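Preparing a Desktop Computer for Donation

Stasterham Public Library accepts used desktop computers through its Gasgate Street branch from February onward. Donors are asked to complete the steps below before delivery. Allow 45 minutes, plus the time needed to copy personal files.

Step 1. Save your files
Copy documents, photographs and saved mail to an external drive. Open several of the copied files on a second computer to confirm that they can be read.

Step 2. Sign out of accounts
Sign out of mail, cloud storage and any paid programs. Some licenses limit the number of computers in use, and a license left active on a donated machine may be difficult to recover.

Step 3. Erase the drive
Use the reset option in the system settings and select full removal of files. Donors who prefer to keep the drive may remove it; please write "no drive" on the form.

Step 4. Record the details
Note the processor, the memory and the size of the drive. The library accepts machines with a 64-bit processor. Drives of 500 GB or more are preferred - smaller ones are accepted if in good order.

Step 5. Clean the case
Shut down the computer, unplug the power cord and hold the power button for 5 seconds. Take off the side panel and clear dust with short bursts of canned air. Hold fan blades still while doing so. Do not use a household vacuum cleaner inside the case, and do not loosen the processor or its cooler. 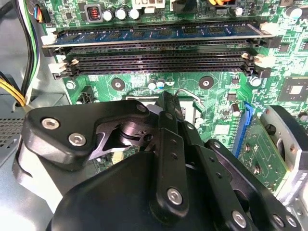

Inside an open desktop case, with the motherboard and CPU socket area.

Step 6. Pack and deliver
Replace the panel and tape the power cord to the top of the case. Monitors are handled separately. Questions may be directed to Rakiya Ekwueme, Equipment Donations, at the Gasgate Street desk.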